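Hi Catriona,

You asked for a plain update on the Gonon before the next payment goes out, so here goes, and sorry in advance for the length. Agnes says I write these like I'm talking to someone across a fender, and she has a point.

## Where the car is now

The body is back from paint! It came home in June, strapped down on Lachlan's trailer, and I followed it the whole way with my hazards on and my stomach in a knot. The color is the original dark green, mixed from the patch we found under the dash where the sun had never touched it. I was nervous about going that dark, because every ripple shows, but Lachlan spent so long on the doors with the sanding block that I stopped worrying once I saw them under the shop lights. The left rear quarter is the best panel on the car now, and it was the worst one when we bought it.

The shell is sitting on its own suspension again, which makes it so much easier to push around. All the bushings are new. The rear springs went out to be re-arched and came back a hair taller than I'd like, but they'll settle once there's an engine and a full tank in there. If they don't, I'll pull a leaf and try again.

Brakes are done except for bleeding. I ran new hard lines from front to back and bent two of them twice (I'd rather not talk about the one over the axle). The master cylinder is a rebuild, not new, and I have the receipt if you want it for the folder.

## The engine

Okay, the big one. When I wrote last time we had the block out at Lennox to be checked, and I was hoping for a hone and a set of rings. No such luck. Number 3 cylinder had a ridge you could catch a fingernail on, so it's been bored and we're on oversize pistons. Evdokia did the measuring herself and went over the numbers with me on the bench, and I agree with her that anything less would have been throwing good money at a tired motor.

The crank was fine. It polished up beautifully and stayed on standard bearings. The head needed guides and two exhaust valves, and while it was there I had hardened seats put in so that whoever ends up with the car can run pump gas without fussing over additives.

The bill for all of that was $1430, against the $1000 we'd set aside for machine work. I know that's over. I've moved the difference out of the chrome budget, and I'll explain that further down so you can holler at me if you don't like it.

I have the bottom end together as of last night. It turns over by hand nice and smooth, and there's assembly lube on every shirt I own. Head goes on next, then the timing chain, then I'll set it up on the run stand before it goes anywhere near that fresh paint.
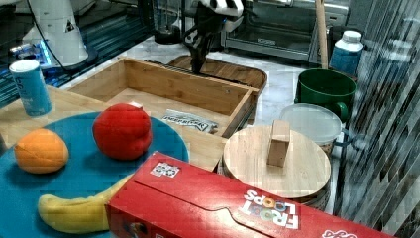

The carburetor is the part I'm least happy with. It's a Fasutier, the same one the car left the factory with, and the throttle shaft is worn enough that it'll suck air and hunt at idle. I've called everybody I know about a better body. There's a fellow Lachlan met at a swap meet who bushes them, and he's got a backlog as long as my arm, but he'll take ours next. Plan B is a modern replacement on an adapter plate. It would run great and I'd hate looking at it. Buyers of these cars open the hood first, so I'd like to hold out for the original if you can stand the wait.

## Interior

Good news here. The seat frames were solid under all that rot, so they only needed blasting and a coat of satin black. Agnes has the covers cut and the front pair sewn, in a tan vinyl with the same wide pleats as the old ones. She saved a scrap of the original from under the rear bench and matched the grain to it, and with the two side by side I had to flip them over to tell which was which.

The headliner is on the shelf and will stay there until the glass guy has been. I learned that lesson on the last car. Carpet is ordered from Grillora, who had a molded set that's close enough to trim. They shorted us the trunk piece, and I've been back and forth with them on it. The person I spoke to was perfectly nice and promised it would ship with the kick panels.

Gauges all work on the bench except for the clock. Do we care about the clock? I kind of care about the clock. It's a small repair and I'd like to do it, but it isn't in the plan, so I'm asking.

## Money

Short version: we're inside the total, just not inside every line.

- Machine work ran over, as above.
- Paint came in right where Lachlan quoted it, including the extra hours on the doors.
- Interior is under, mostly because Agnes found the vinyl on a closeout roll.
- Chrome is where I've borrowed from. I had all the bright trim down for replating, and after a long evening with a polisher I think the rear bumper and the window surrounds can stay as they are. They've got a bit of age on them but no pitting. The front bumper still has to go out.

If you'd rather have every piece replated, tell me now, while it's all off the car. My own feeling is that a little softness in the trim suits it, and I don't believe it would cost us anything at sale.

I've put copies of all the invoices in the shared folder, named by supplier. The one from Lennox is a photo of a carbon copy, so you may have to squint.

## What's next

Engine on the run stand first. Then the glass, then the headliner, then wiring behind the dash while I can still reach it without the seats in my way. Calum has the new loom laid out and tagged, and he's been patient about me walking over it. He wants to do the whole thing in one go and I'm happy to let him.

After that comes engine and gearbox into the car as one lump, which takes everybody we've got plus a lot of old blankets over the fenders. I'd like you to come by for that one. You've only seen her in pieces, and it's a different feeling when there's something to start.

The thing most likely to hold us up is the carb. The glass is second, mainly the windshield, as the seal we were sent is for the later body and I've had to send it back. Everything else I can lay my hands on right here in the shop.

## What I need from you

Three quick answers and I'll leave you alone:

1. Are you okay with the chrome money going to the engine?
2. Wait for the Fasutier to be bushed, or go with the replacement?
3. The clock. Yes or no?

And could you dig out the old title paperwork? I have the bill of sale but the numbers on my copy are too faint to read, and I want to check them against the plate before I rivet it back on the firewall.

Call any time after 4 p.m. - before that I've usually got the compressor going and I won't hear the phone.

Thanks for sticking with it,

Me and the crew (Lachlan, Agnes, Evdokia and Calum)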